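Subject: Re: [Trundstead-kitchen] Rice everywhere, what do you all use?
From: Nafula Mushi

Hi all,

On a morning in February, Horatero wrote:
> We've gone through over 300 serves of rice since the new menu
> started and I'm sick of chasing grains around the bench. Does
> anybody have a decent set-up for sorting and clearing up after
> a meal? Ours is one big sink and a lot of swearing. Also, is it
> worth getting a proper rack or do tea towels do the job?

Oh, I feel this one! I did tea towels for years and I'll never go back. They get soggy, the bowls slide about, and you end up with a pile of damp washing on top of everything else (and in our place the line is already full of footy socks).

What I do now is lay everything out along the table in the order I'll need it, left to right. Tubs first, then a tray for the rice, then the serving tray with whatever people ate off, then the dish rack down the far end. It sounds fussy but you stop walking back and forth, and that was what was wearing me out — I'd cross the kitchen with one pair of chopsticks, put them down, forget why I'd come.

The black tray is the bit I'd push hardest. Anything shallow with raised edges will do. Tip the rice in, use something flat to push it into a heap at one end, and then it's one scoop instead of a hundred little pinches. Dark is good too, the white grains show up a treat.

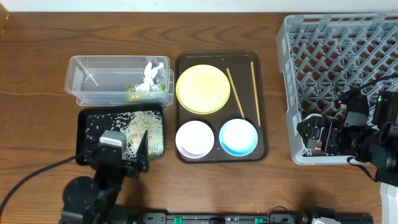

Your other questions, in order:

1. Rack or tea towels
Rack. Mine's plain grey plastic and it cost me 5 dollars at the Plultum op shop. Get one you can lift with one hand when it's loaded. The fancy metal one my sister gave me left rust marks on the bench and is now holding seedlings.

2. Tubs
Clear ones, so you can see what's hiding in the bottom. They nest, too, so I keep a couple stacked and pull them apart when I need the second. I wouldn't bother with lids for this job, I've lost every one I ever owned.

3. Rice that's already dried on
Cold water and leave it alone for a bit. Hot makes it gluey. If it's on timber, let it dry right out and lift it with the edge of an old plastic card, then wipe. Please don't use the scourer, I took the finish off a corner of mine and I still look at it every day!

Does anyone still have the tray list Tsikata sent round? I had it saved and then got a new phone. Happy to bring my spare tray along next time if you want a go before you buy one.

Cheers,
Nafula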